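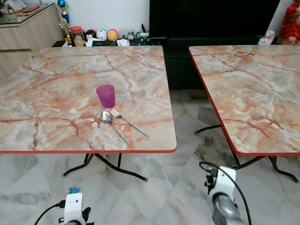

Is it worth paying for a "hard water" descaling plan?

Letay Kahsay
Posted 12/8/24

We moved to Watden in October and the water here is very hard. The kettle furs up in no time and the shower screen looks frosted. A man from a firm called Onar came round, dipped a strip in a glass of tap water and told me our reading was 413, which he said was "in the danger zone". He wants £532 for a magnetic thing that clamps on the pipe, plus a yearly visit. He said it would also cut my heating bill and be better for my skin. I can't find anyone who has one who isn't also selling them. Has anybody here lived with one for a while? I rent, so I can't go cutting into pipes.

Bronwyn Kerslake

Danger zone for what? Ask him what the 413 is measured in and see how long it takes him to answer. Hard water is a nuisance but people drink it all their lives, and a dip strip is a rough guide that won't give you a figure as exact as that.

On the clamp, I'd want to see it work before I parted with anything. We had one at my last place, left by the people before us, and I scraped the same chalk off the taps as I do now without one. Perhaps ours was a dud. The seller will certainly say so. But note that he's promised you three things (scale, bills, skin) and you have no way of checking any of them in the first month, which is when you could still get your money back.

What I do instead: citric acid powder from the hardware shop, a couple of spoonfuls in the kettle, fill it halfway, boil, leave it twenty minutes, rinse twice. White vinegar on a cloth wrapped round the taps overnight, though keep it off natural stone and check what your taps are plated with. Wipe the shower screen down after each use. Dull, but cheap.

And you rent. If the boiler scales up, talk to the landlord before you spend a penny.

Melquiades Villalobos

had one 2 years, kettle seems a bit better I think?? might be that I drink less tea now. wouldn't pay 500 for it, mine was 150

Giuliana Apaza

Don't sign for the yearly visit whatever you decide. There is nothing in a magnet to service. I asked a different firm what their engineer did on the day and was told he "checks the alignment". Get the cancellation terms in writing, and if he says the price is only good today, let it go.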